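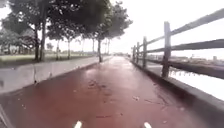
Home Kitchen Workshop Outdoors Laundry Archive

Search tips Go

Red paths, wet weather and things you don't need to buy

Sunday, January 18, 2026
By Custódio Amaral

Every winter the same advice comes back. Your path looks blotchy after rain, so you must wash it, treat it, seal it and then buy the product that fixes what the sealer did. I have a brick-red painted concrete path down the side of the house, 128 feet of it, and I've tried more of this advice than I care to admit. Most of it I would skip.

Wait before you judge a stain

A red surface looks terrible when it's wet. The color goes deep in one place and pale in another where the sky shines off it, and every old mark seems to double in size. Let it dry for a full day and look again. I once marked out a whole row of "stains" in chalk on a drizzly morning and by the next afternoon I couldn't find half of them. The chalk was harder to get off.

If a dark spot is still there on a dry day, rub it with a stiff brush and plain water. Dirt will move. Oil won't, and neither will the brown left behind by leaves, though that fades if you leave it alone long enough. Mine had gone by June without any help from me.

Sweep first

I don't believe in hosing off leaf bits and grit. You push the mess along until it settles in the next low spot, where it dries into a crust. Sweep it while it's damp but not swimming, and pick it up with a flat shovel. Put it in a bucket. Don't sweep it against the curb and tell yourself you'll come back.

As for brooms, I paid extra for a Komholm with the angled head, which is meant to reach into edges. It reaches into edges about as well as any broom held crooked. The bristles have lasted, I'll give it that. An old paint scraper does a better job along a curb, where the fine stuff packs down hard.

Puddles

Pooled water means a dip or a blocked way out, and no cleaner on the shelf is going to change either one. Go out while it's raining and watch where the water goes. On my path it was one clump of moss and seed pods at the low end, and clearing it took less time than finding my boots.

For a real dip, draw around the puddle with a wax crayon while it's still full. Once it's dry you'll know exactly what needs patching. Clean the area well, use a patch mix made for whatever your path is made of, and feather the edges with a damp trowel. Don't expect the color to match. The can that said "brick" gave me something closer to salmon.

Cleaners

Brandão, where I get most of my hardware, had a stack of Prirex path wash by the register with a sign promising a new-looking surface. I bought one jug and split a stretch of path down the middle: Prirex on one side, warm water and a squirt of dish soap on the other. Same brush, same elbow. After it dried I asked my neighbor which side was which and she picked the soap as the expensive one. One test, one neighbor, make of it what you like. I haven't bought a second jug.

Keep bleach away from it if there's lawn or a tree next to the path. And never mix it with anything else, whatever your uncle does.

Pressure washers

They work, I can't argue with that. They also strip color coating if you hold the nozzle close, and then you have a clean path with a gray stripe in it. The machine I was being nudged toward cost $239. I borrowed one for a weekend, did one corner, saw red water running off and gave it back. If you must use one, take the wide fan tip, stand back, and try it somewhere the trash cans will hide.

Sealing

A salesman from Windwood quoted me $595 to seal the lot. I asked whether it would be slippery in rain and he said "no more than normal," so I asked what normal was and he changed the subject. Glossy sealers can be slick when wet. If you do want one, ask for a grit additive, get the name of the product in writing, and look at a path that was done a few winters ago. A fresh one tells you very little.

Shoes and the doormat

The part of the path that bothers me most is the part that comes inside. Two mats beat one fancy mat: a rough one outside, a flat washable one indoors. Mine cost $11 each. Shake out the outside one when it's dry, because a wet mat just smears. Red dust on socks comes out in a cold soak with ordinary detergent. I tried the vinegar trick too, and got clean socks that smelled of salad.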